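Foro Hogar y Costura > Telas > ¿Lavar la tela antes de cortar?

karnix_14
Hola a todas y a todos! Vuelvo a coser después de un parón largo (desde mayo no tocaba la máquina) y tengo una duda de principiante eterna. Compré tres metros de popelín en Yurt, la tienda online, y en la ficha pone que encoge hasta un 8 %. ¿Laváis siempre antes de cortar o me lo salto? Es para una camisa de verano y tengo unas ganas locas de meterle la tijera — ya me conozco.

dedalrojo
Siempre, siempre, siempre. Yo me salté ese paso con unas cortinas y se quedaron a un palmo del suelo. Agua templada, poco jabón y a tender bien estirada.

fokik
Pues yo discrepo. Con popelín de color liso casi nunca lavo antes, porque pierde el apresto y luego se corta fatal, se te mueve todo. Prefiero vapor con la plancha por el revés y listo. Llevo así 14 años y ni una camisa devuelta.

dedalrojo
Será que coses para gente que no usa lavadora, jajaja. El vapor ayuda, pero no es lo mismo que un lavado entero.

retalesymas
Ni tanto ni tan calvo. Yo lavo y plancho con la tela todavía un poco húmeda, y lo del apresto se arregla con almidón en espray (el de Idgate me va de maravilla). Lo que sí os digo es que con las telas finas hay que mirar el hilo antes de cortar: la cojo por arriba, la dejo caer y miro si tira hacia un lado. 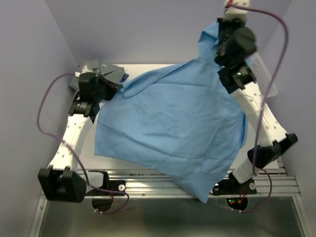 Tela azul clarito, fina, con sus arrugas y colgando de arriba.

karnix_14
Ay, qué azul más bonito! La mía es mostaza. ¿Y si al colgarla se me va en diagonal, la doy por perdida?

retalesymas
Qué va, mujer. Tiras de las esquinas contrarias con cariño y vuelves a mirar.

fokik
En eso estamos de acuerdo, mira tú — el hilo manda. Lo del lavado sigo sin verlo.

karnix_14
Vale, pues la lavo esta noche y os cuento cuando la tenga planchada. Gracias!!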